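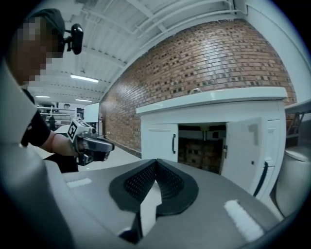
Kurketti club to host August weapons forms weekend

The Kurketti martial arts club will run its open weapons forms weekend again this August, with 235 entries received before the early closing date.

Competitors will be split into junior, open and over-60 divisions. Staff, straight sword and fan forms are all on the program, and a short staff division has been added for colour belts who have been training for less than two years.

Head instructor Nurhan Ertürk said the new division came out of requests from parents and newer adult students.

"They were going up against people with ten years behind them and going home after one round," she said. "Now they get two rounds on the mat and written comments from the judges."

The event moves to the Kiltusari sports hall, which has a higher ceiling than the club's own training centre. Last year's long staff forms had to be held outside on the grass, and rain stopped them twice.

Twenty-nine judges have been confirmed. Each form will be scored by a panel of five, with the highest and lowest marks dropped. Weapons will be checked at the door from 8 am, and any staff with splits or loose tape will be turned away. Metal swords must be blunt and carried in a bag between the car park and the hall.

Last year's weekend raised $2530 for the club's travel fund, which paid for six juniors to compete at the Surketti invitational in the autumn. They brought home two bronze medals, both in paired staff.

Paired forms will be held on the second afternoon, after the over-60 tai chi sword. Partners may come from different clubs but need to be listed on the same entry form.

The Hinrichs shield for best visiting club will be presented at the close. It has gone to Surketti for the past three years.

Late entries are accepted until the hall's floor plan is finalized, with a late fee on each form. Spectators get in free on both days. The canteen takes cash only.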